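# Storing a scrub brush in a deep bin without wrecking the bristles

**plesum_utility**

I keep my cleaning things in a big grey bin on the workbench. It's handy because I can carry the whole lot out to the porch, but the brushes suffer for it. I've got one with a narrow back and a thick block of black bristles, and whenever I leave it bristles down for a few weeks they splay to one side. I bought it in February and it already looks years older.

I don't want to drill into the bench, and I'd like to keep using the bin if I can. Is there a right way to lay a brush down, or should it be hanging up?

---

**Nepia**

Hanging is best, but you can make a bin work. Lay the brush on its side or on its back, never on the bristles, and don't put anything heavy on top. Bottles go at the other end.
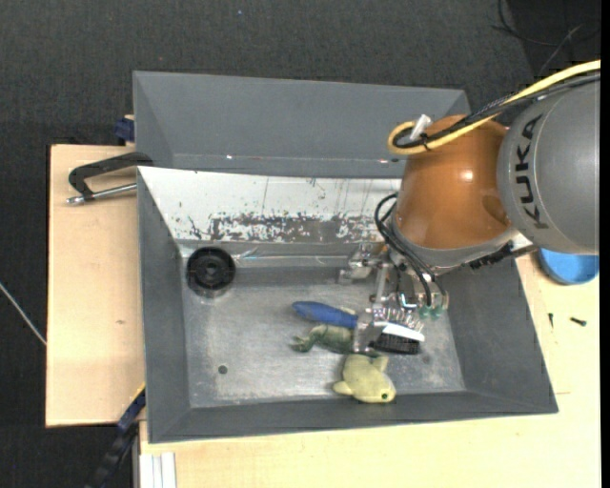 The other half of it is drying. A deep bin holds damp air at the bottom, so shake the brush out hard and leave it on a rack overnight before it goes back in. If you must put it away wet, fold an old towel under it and take the towel out the next day.

For bristles that are already bent, stand them in hot tap water for 15 minutes, comb them straight with your fingers, and let the brush dry on its back. This works on most synthetic bristles. Don't try it on natural ones — they go soft and stay soft.

---

**stollow1849**

Just hang it. Screw hook in the wall, loop of string, done. If it has no hole in the handle, a rubber band works for a while.

---

**iron_946**

Agree with most of the first reply, but I'd skip the towel. I forgot one in there and the whole bin smelled of mildew. I use a wire cooling rack from the dollar store, cut down to fit the bottom. It keeps everything up off the floor of the bin and any drips run underneath.

Also rinse the soap out properly before you store it. Dried soap near the base of the bristles makes them stiff, and then they hold whatever shape they dried in.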